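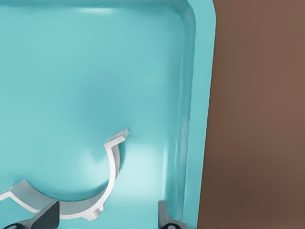 Manipulation Lab, Handout 3
Notes on the demonstration at Fenbridge, August session

Read before the tutorial. Covers the simulated bin-picking demonstration given by Serena Serra and Mahlet Zeleke, plus the questions left open at the end. Section references are to the course reader.

1. Setup

The task is single-item retrieval: one rigid part in a walled container, a parallel gripper with two fingers, a wrist view. The container is turquoise with rounded corners and a thick raised rim. The part is white and curved, an arc that runs into a lower, flatter section. The table outside the container is plain brown. All of this is rendered. The physical cell, which the group saw in the second half, uses the same arm model but was running a different program.

The simulator is Derlow. Mahlet Zeleke stated that contact parameters were left at their defaults for the visit, except for the friction coefficient between finger pad and part. The value was not given. Anyone using Derlow for the assignment should record theirs.

2. Wrist view

With a wrist view the fingers sit at a fixed place in the image, in this case along the bottom. Everything else moves. Two consequences were discussed.

The fingertips serve as a built-in reference. A policy trained on wrist images can learn the offset between the part and the gap between the fingers without being given camera calibration. Baltasar Prieto asked whether this survives a change of fingers. Serra's answer was that it does not, and that retraining on a small set with the new fingers is usual practice at Fenbridge.

The view loses context as the gripper descends. Close to the floor of the container, most of the image is floor, and a wall may be the only landmark left. See section 4 of the reader on combining wrist and fixed views.

3. Grasp selection on curved parts

A parallel gripper needs two opposing contact regions whose normals lie close to the closing direction. On a straight bar this is easy. On an arc with a flat, band-like profile, the candidates are pairs of points on the inner and outer side faces, taken across the width of the band. The closing direction should then lie along the local radius.

Points to note:

The required wrist rotation changes along the arc. A grasp planned near the tip and executed nearer the base will be misaligned, and the part will rotate in the fingers as they close.

Small features matter. The part used has a rounded nub on its outer side, low on the arc. A finger landing on it makes contact at one point where the plan assumes a face.

The center of mass of an open arc need not lie on the material. Lifting by one end produces a moment about the finger axis. Compute this for problem 2 before choosing a grasp.

4. Wall clearance

The open finger must fit between the part and the wall. Three cases were shown: part in the open floor, part parallel to a wall, part in a corner. For the second, the demonstrators used a push with closed fingers before grasping. The corner case was not solved by the policy shown. Emiliano Toledo suggested tilting the wrist. Zeleke said that this had been tried and that the collision check rejected most of the tilted poses, as the wall is thick and the palm reaches it first.

5. Appearance

White on turquoise is a high-contrast pairing and makes segmentation nearly trivial. Shading is less simple. A glossy container produces bright patches on the floor, which a threshold on brightness alone will merge with a white part. Use hue or saturation, or depth if available. The training set varies container color, light direction and part pose. It does not vary the gloss, which Serra listed as a known gap.

6. Figures quoted

Episodes in the training set: 1808
Episodes kept after filtering: 1614
Evaluation trials per condition: 30

Filtering removed episodes that ended in a collision stop or ran over the time limit. No success rate was given for the corner case. With 30 trials per condition, work out the confidence interval before comparing any two conditions (problem 4).

7. For the tutorial

Problems 1 to 4. Bring the grasp sketch for problem 2 on paper, with the closing direction marked. Part geometry is in the Tejada folder on the course drive, units in millimeters. Severino Herrero has the key to the lab and will open it at 2 p.m.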